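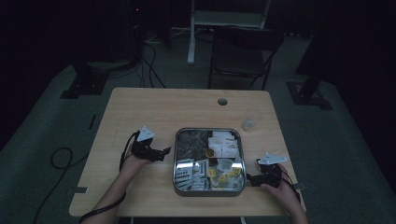
Tütchen sortieren

Es gibt in jedem Haushalt, den ich kenne, eine Stelle, an der sich kleine Päckchen sammeln. Bei uns war es die zweite Schublade von oben, links neben der Spüle. Zucker vom Bäcker, Salz und Pfeffer aus dem Zug, Kaffeeweißer aus Hotels, Erfrischungstücher, Senf. Man steckt sie ein, weil sie da liegen, und zu Hause wandern sie in die Schublade. Dort bleiben sie dann.

Im November ging diese Schublade nicht mehr ganz zu. Hinten hatte sich etwas verklemmt, und als ich sie ausgebaut habe, lag dahinter noch einmal eine Handvoll Tütchen auf dem Schrankboden. Eines davon war aufgegangen. Zucker auf Spanplatte, dazu die Luftfeuchtigkeit in einer Küche ohne Fenster zum Lüften, das gibt einen Belag, den man mit dem Spachtel abnehmen muss. Ich habe dafür einen halben Vormittag gebraucht und mir vorgenommen, das Ganze einmal ordentlich anzugehen.

Der Vorsatz hat dann bis zum neuen Jahr gehalten, ohne dass etwas passiert wäre. Erst jetzt, in der ersten Januarwoche, bin ich dazu gekommen.

Was ich inzwischen für richtig halte: alles auf einmal in eine flache Schale kippen. Ich hatte es früher mit Schüsseln versucht, aber in einer tiefen Schüssel sieht man nur die oberste Schicht und wühlt sich durch den Rest. Eine eckige Edelstahlschale mit Rand ist besser. Es rutscht nichts herunter, man kann die Sachen hin und her schieben, und wenn doch etwas ausläuft, spült man sie ab. Meine hat einmal zu einem Bräter von Gratell gehört, der Bräter ist längst weg. Auf Holz direkt würde ich nicht sortieren. Senf zieht in eine geölte Platte schneller ein, als man den Lappen holt.

Dann braucht man Platz auf dem Tisch, und zwar mehr, als man denkt. Die Haufen werden breit. Ich räume vorher alles ab bis auf einen Becher für die Sachen, bei denen ich nicht weiß, wohin damit. Einzelne Gummibänder, ein Knopf, der Deckel von irgendetwas. Wenn der Becher voll ist, kommt er ungesehen weg. Das klingt hart, aber vermisst habe ich daraus noch nie etwas.

Sortiert wird bei mir zuerst nach nass und trocken. Trocken heißt Zucker, Salz, Pfeffer, Tee, Kaffeeweißer, auch die Beutelchen mit Trockenhefe. Nass heißt Senf, Ketchup, Honig, Soßen und die feuchten Tücher. Der Grund ist einfach: Bei den nassen muss man jedes Stück anfassen und leicht drücken. Ist das Tütchen aufgebläht oder klebt es an der Naht, wird es aussortiert, egal was aufgedruckt ist. Die trockenen kann man gröber behandeln. Hat der Zucker einen Klumpen gebildet, ist er trotzdem noch Zucker.

Danach kommt das Datum, sofern eines draufsteht. Auf vielen Einzelportionen steht nämlich keines, weil es nur auf dem Karton gedruckt war, aus dem sie stammen. Das hat mir Cremilda Guimarães erklärt, die lange in einer Kantine gearbeitet hat und der ich bei einem Kaffee von der Schublade erzählt habe. In der Kantine haben sie beim Auspacken mit dem Filzstift Monat und Jahr auf den Behälter geschrieben. Ich mache das jetzt auch so, nur mit Kreppband, das lässt sich wieder abziehen.

Gezählt habe ich diesmal auch, aus Neugier. 508 Stück insgesamt. Davon waren 38 nicht mehr zu retten, fast alle aus der nassen Gruppe, und noch einmal 32 waren Sorten, die bei uns niemand isst. Süßstoff zum Beispiel. Die haben wir verschenkt. Zucker war mit Abstand am meisten, über die Hälfte. Wir trinken beide den Kaffee schwarz, warum wir trotzdem jedes Mal den Zucker mitnehmen, kann ich nicht beantworten.

Für die Aufbewahrung hatte ich zuerst Kunststoffdosen von Firero gekauft, zwei kleine und eine große. Die kleinen sind in Ordnung, die große war zu hoch für die Schublade — das hätte ich vorher messen können. Sie steht jetzt mit Wäscheklammern auf dem Balkon. Für den Zucker nehme ich ein altes Bonbonglas, das auf der Arbeitsplatte bleibt. Seitdem wird er tatsächlich verbraucht, beim Backen vor allem. Man reißt die Tütchen über der Waage auf, bis die Menge stimmt. Für einen Rührkuchen ist das mühsam, für Pfannkuchenteig geht es.

Die nassen Sachen liegen in einer Dose im Kühlschrank, oben in der Tür. Nötig wäre das bei den meisten nicht. Dort sehe ich sie aber, wenn ich Brote schmiere, und greife zuerst zum Tütchen und dann zum Glas. Die feuchten Tücher habe ich aufgeteilt, ein Teil ins Auto, ein Teil in die Jackentaschen. Wer sie zu lange aufhebt, hat irgendwann nur noch ein trockenes Stück Vlies in der Hand, das nach Zitrone riecht.

Die Schublade selbst habe ich mit einer Matte von Zandel ausgelegt, Meterware, mit dem Cutter zugeschnitten. An der Rückseite war zwischen Schubladenboden und Wand ein Spalt, durch den die Tütchen überhaupt erst nach hinten fallen konnten. Da klebt jetzt eine schmale Holzleiste. Das ist von allem, was ich gemacht habe, vermutlich das Nützlichste und hat zehn Minuten gedauert, ohne die Trockenzeit vom Leim.

Was jetzt noch offen ist, sind die Teebeutel. Einzeln verpackt, teils von Barbosa, teils ohne jede Aufschrift auf der Hülle, und riechen kann man durch die Folie nichts. Ich habe sie in eine Blechdose getan und gieße abends einen davon auf. Gestern war es Fenchel.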